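How to Fold and Put Away White Bedding Without Losing a Whole Morning to It

Sheets and pillowcases have a way of piling up at our place, usually through February, when everyone seems to need an extra layer and then another one on top of that. I used to roll the lot into a ball and push it onto the shelf until the door would close. It did close, mostly. These days I fold, and I've come to rather enjoy it, especially with a cup of tea going and the radio on low.

What you need

A clear bed or a big table, your clean bedding, and somewhere to put it all. My storage box is a Stornport, the 740, and it takes four full sets if I'm careful with the corners. The Rovance boxes are a bit shallower, but they slide under a low bed very nicely.

Step 1: Let it rest

Make sure everything is dry right through, seams included. I leave mine spread out for 19 minutes after it comes off the line (that's one side of an old record, if you want to know where the number comes from) and the last of the damp goes out of the hems.

Step 2: Find the corners

Lay the sheet out loosely and go looking for two corners on the same short side. Don't fuss with the middle yet. White cloth is a funny thing to work with up close – it's all soft hills and gray shadows, and you'll find a crease much faster with your palm than with your eyes. Sweep your hand outward from the center, slowly, and let the folds relax toward the edges before you bring the corners together.
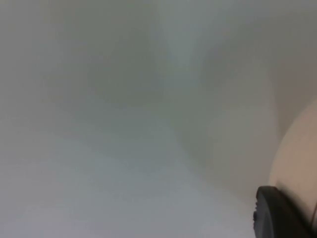 Step 3: Fold in thirds

Bring one long side in by a third, then lay the other side over it. Smooth it down, turn the end toward you, and fold in thirds again. If you have a fitted sheet, tuck the corners into each other first and then treat it just like a flat one. It won't be perfectly square, and that's fine, mine never are.

Step 4: Bundle the set

Slip the folded sheets and the spare pillowcase inside the other pillowcase, and fold the open end under. My oldest set is a 200 thread count from Lirico, almost thin enough to read through by now, and it makes the neatest bundle of all of them.

Step 5: Box it up

Stand the bundles on their sides, like books, so you can pull one out without toppling the rest. I tuck a little Suwannarat lavender sachet down the side of the box and swap it when I can't smell it anymore. Heavy blankets go in a separate box, on the bottom shelf.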